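Search the list archive Search Go

Subject: Re: Oiling wooden chopsticks and spoons – which oil?

Hello all,

I read the question about oil with interest, as I have spent much of January on the same problem. My answer became long, so please skip it if you only want the name of an oil (it is in the third paragraph after the quoted part).

Chopsticks and a table at home:
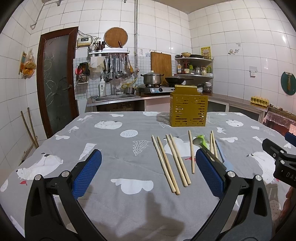
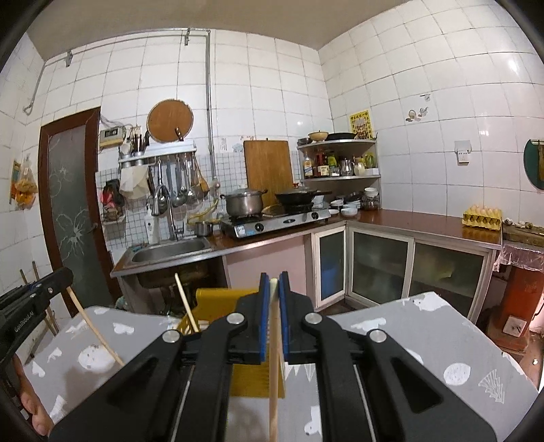 > I bought two sets from Waresa and after a few months the ends
> became rough and pale. My neighbour says olive oil, the shop says
> no oil at all. Has anyone on the list compared them properly?
> Also, is it safe to put them in the dishwasher if the programme
> is a cool one?

First the dishwasher. I would say no, also for the cool programme. The temperature is only one part of the trouble. The wood lies in water for a long time, then it dries fast, and the fibres stand up. I tried it at 60 degrees and later on the short programme, and both times I had to sand again.

Olive oil I do not recommend. It never becomes hard, and after some weeks it can smell old, especially in a closed drawer. My mother used it all her life on spoons, but she also used her spoons every day, so perhaps there was no time for the smell to come.

What I use now is the food-safe linseed oil from Nilten. I put on a very thin coat with a cotton cloth, wait 20 minutes, and wipe off everything that is still wet on the surface. Then I leave the pieces standing in a jar until the next day and do it once more. So 2 coats in total. A third one made them sticky for me – maybe my kitchen is too cold in winter.

Please be careful with the cloth. A cloth with linseed oil can heat up by itself and burn if you throw it in the bin in a ball. I spread mine flat outside to dry.

Before oiling, sand lightly in the direction of the wood. I wet the piece, let it dry fully, and then sand with fine paper. The Simano paper is good but it wears out quickly on the thin ends.

If your chopsticks have lacquer on them, none of this helps, because the oil cannot go in. When the lacquer comes off in pieces I would simply stop eating with them.

One question from my side: has anybody tried the hard wax from Sawatzky on spoons which go into hot soup? The tin says it is suitable for food, but it says nothing about heat.

With kind greetings from a cold kitchen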